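Search this site: enter a term and press Go

Poltis bench

The Poltis bench is a two-handed manipulation rig of the kind assembled by hobbyists and members of shared workshops. It consists of a table carried in a metal frame, a pair of hand-held grippers worked by one operator, and the recording equipment attached to them. The design was first put together at the Brito shared workshop and later copied by home builders, who have altered it freely. No two benches are known to be identical, and the name is applied to any build that follows the same general plan.

Origin

The Brito workshop began the project as a cheaper substitute for a pair of motorized arms. Its members had planned to buy one arm and build the second, but the cost of the joints alone came to more than the yearly equipment budget. The plan was changed so that a person would hold the grippers directly and the motion of each hand would be recorded for later use by an arm. The first written build notes are dated 2018-05-13 and describe a bench that differs from later ones mainly in its heavier frame. A second group, working under the name Wundier, published a revised parts list with lighter grippers and a simpler table.

Construction

The frame is made of black metal bar and stands on the floor around the table. A crossbar runs over the work area, and diagonal braces stiffen the uprights. Aluminum rails are fitted along the long sides of the table. In the Brito version, short pieces of yellow-and-black striped tape mark the far part of the rails, and builders are advised to set these marks before any recording is made and to leave them in place afterward.

The working surface is a white board laid flat over a wooden one. Plain white was chosen in the original notes as a neutral ground for dark tools. Later builders have pointed out that it is a poor match for white household objects, which are among the most common things handled on the bench. The Wundier notes suggest a gray sheet as an alternative, although few builders have adopted it.

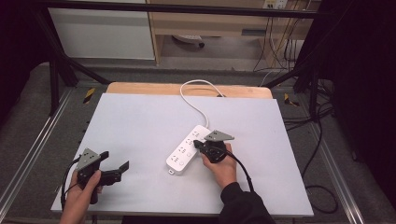 Cable routing takes up a large part of the build notes. Each gripper has its own cable, which must be long enough to let the hand reach the opposite side of the table and must not drag across the object being handled. The usual practice is to bring the cable back along the operator's forearm and down past the near edge of the board. Overhead routing from the crossbar was tried at Brito and given up after repeated snags on the braces.

Grippers

Each gripper is held by a handle and ends in two opposed fingers. A triangular mounting plate with small holes is fixed on top and accepts whatever sensor or marker the builder wishes to use. The left and right units share the same plate, so that a spare can be kept for both.

The fingers are blocks with flat inner faces. They are treated as wearing parts. Coated fingers lose their finish first along the upper edges and at the tips, and the lighter material under the coating then shows through. The Brito notes treat this as cosmetic and call for replacement only when the inner face is no longer flat. Brass threaded inserts are recommended wherever a screw will be removed often, as threads cut straight into a soft body tend to strip.

Closing force is set by the operator's hand through the handle. There is no motor in the standard version. One variant, sold for a short time as a kit under the name Grollow, added a spring that held the fingers apart when the hand relaxed. It was well liked for long sessions, but the spring made light contact harder to judge and it was left out of later builds.

Objects and tasks

The bench is used to record everyday handling tasks. Long, rigid objects with a cord attached are considered a useful middle step between simple blocks and soft materials such as cloth. A power strip is a common choice. The body can be pushed, turned or squared up with one gripper while the other steadies it, and the cord introduces a part that bends and resists in ways the operator must allow for. Strips with a separate button for each socket also offer small targets for pressing tasks.

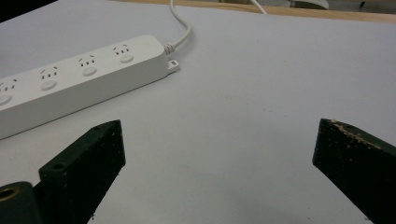
Why is a corded object harder to move than a plain block of the same size?

The cord pulls on one end of the body and stores some of the motion applied to it, so the object may swing or creep back after the gripper lets go.

For this reason the notes ask that the cord be given slack before a recording begins. A strip placed at an angle to the table edge is preferred to one placed square, as it calls for a change of wrist position in both hands. The starting angle is to be varied between trials.

Recording practice

A session at Brito is limited to 90 minutes for a single operator. The reference set made on the first bench contains 328 trials, of which the members kept all but those with a lost signal. Wundier set a goal of 2000 trials shared among its builders and agreed on a common naming plan for the files. Trials from different benches were found to be difficult to combine when the height of the table had not been written down, and a field for this measurement was added to the log sheet.

Two views are usually kept, one from head height and one from the gripper itself. The view from the gripper shows the fingers and the nearby part of the object in detail — including contact along the near side, which an arm or sleeve may hide from above. The head view gives the position of both hands and the layout of the table. Builders with limited storage are told to reduce the picture rate before giving up either view.

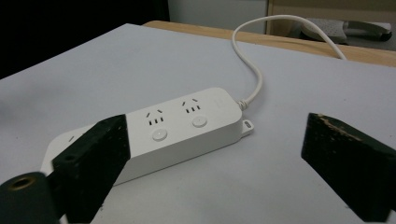 Limitations

The bench records what a person's hands do, and the result does not always suit a machine. Operators tend to roll the wrist further than a small arm can follow. They also correct a slipping object by feel, and the correction appears in the recording without any visible cause. The notes advise slow and separate movements, with a short pause before each contact.

Space is a further limit. The frame takes up more floor than the table alone would suggest, and the braces must be kept clear of chairs and loose cable. Home builders have shortened the frame on one side to fit against a wall, at the expense of reach for one hand.

See also

Hand-held gripper
Shared workshop
Brito build notes

Contact the editors | Copyright and reuse | Back to top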